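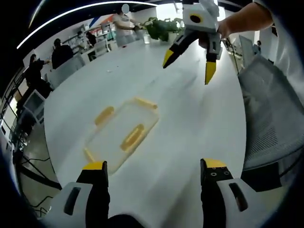
# Plendell Leftovers Log

A plain CSV of what went into the shared fridge on the second floor of the Plendell building, and what became of it. It has 1067 rows. Of those, 813 have a known ending, and the rest were last recorded as "probably soup."

## Files

- `fridge.csv`: one row per container
- `lids.csv`: lids found without a container (a longer file than we'd hoped)
- `notes.txt`: remarks copied from sticky notes, spelling preserved

## Columns

| Name | Meaning |
|---|---|
| `shelf` | 1 to 5, top to bottom |
| `contents` | best guess, by eye |
| `hours` | time until removal, rounded up to the next 24 |
| `fate` | eaten, binned, taken home, unknown |

`contents` was filled in without opening anything. Clear lids got better data. Foil got "foil."

## Known problems

- Everything from April is missing `shelf`. The fridge was being defrosted and lunch lived on a windowsill.
- "Eaten" doesn't say by whom. We asked once and it went badly.
- Skarari and Bisgaard share the floor and both label things "S/B." Treat those rows as one very hungry office.
- Rice is overcounted. Couscous may want a word.

## Use

Fine for teaching, charts and settling arguments. Please don't use it to decide whether your own lunch is safe. The Udham copy has an older `fate` column with a "haunted" value; map it to `unknown`.

Corrections go in the issue tracker. Complaints about the curry go to the kitchen whiteboard.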